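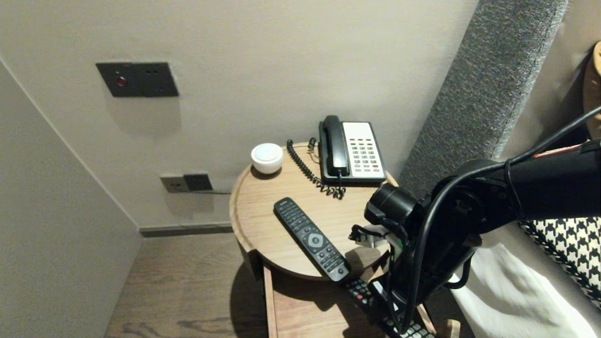
Home Builds > Arms and Grippers

Arm keeps stopping short of the TV remote on a round table

Posted by gripfirst_dan

Hi all, long time reader, first time I've needed to bother anybody. I've been putting together a single arm on a homemade base at my place, and the job I picked for it is the bedside table in the spare bedroom. Pick up the black TV remote, hold it, put it back. I figured that would be a nice easy starter. Ha.

The arm gets over the right side of the table fine. Then it comes down and one of two things happens. Either the fingers close on nothing, just shy of the remote, or they land on the raised rim of the tabletop and the whole thing shudders until I hit the stop. The remote lies at an angle, with the far end pointing back and to the left, and I have the gripper coming in straight from the side. On my workbench (flat, no rim) the same routine works nearly every time.

The camera is up at the head. Controller is a Grellero board, the software is the free Prandale planner, with pretty much all the settings as they came. I recalibrated on Monday and it made no difference I could see. I've put maybe 900 dollars into this so far and I'd like to fix it without buying more stuff. Is it the calibration, or am I asking for the wrong kind of grab?

Oh, and the phone has to stay where it is. It's the only landline in that part of the house and my wife wants it there.

Posted by tilly_servo

Had that same thing with a fruit bowl. Slow it way down. I run mine at 40 percent anywhere near furniture and most of my weird misses went away. Also, a black remote is just hard for some cameras! Try a strip of light tape on it.

Posted by Fares Sabbagh

I'd leave the calibration alone for now. If it works on the bench, that part is probably decent, and you can chase your tail for weeks redoing it (I did, one whole June, and I don't recommend it).

Two things jump out at me. First one is the angle. If you close the fingers across a remote that's lying diagonally, and the gripper isn't turned to match, one finger gets there first and shoves it away. Then the other one closes on air and it looks like you stopped short. Turn the wrist so the fingers come down on the two long sides. In Prandale there's a checkbox for using the object's long axis, and on my copy it was off when I installed it. Grab it a bit below the middle, around the big round pad, but go gently, you'll be pressing buttons the whole time otherwise.

Second is the rim. Your planner most likely thinks the table is a flat disk. Coming in low from the side, you're asking the fingers to pass through wood it doesn't know is there. So go up and over, stop above the remote, then straight down. Add a thin ring to the table model too. I made mine too tall on purpose and just shave it down when it gets in the way.

Now the part I'd worry about more than the remote, and that's your cables. They're draped over and around the arm, and there's a loop hanging down toward the gripper. On the bench that loop has nothing to pull against. Next to a bed it can catch on the headboard or the bedding, and a tug on the cable could easily be enough to stop you short. I tie mine down at every segment with hook and loop strips, leaving a little slack at each joint. I bought the Sipos ones but any kind will do.

Same goes for that coiled phone cord. Tuck the front curl behind the phone before you run anything. The phone can stay put, just mark a keep-out box around it and the little white dome.

And there's another remote on the lower shelf. Move it to a different room until the top one works, in case the detector gets interested in the wrong one. Mine did that with two coffee mugs and I lost an evening to it.

Try the wrist angle first with nothing else changed, then post what it does.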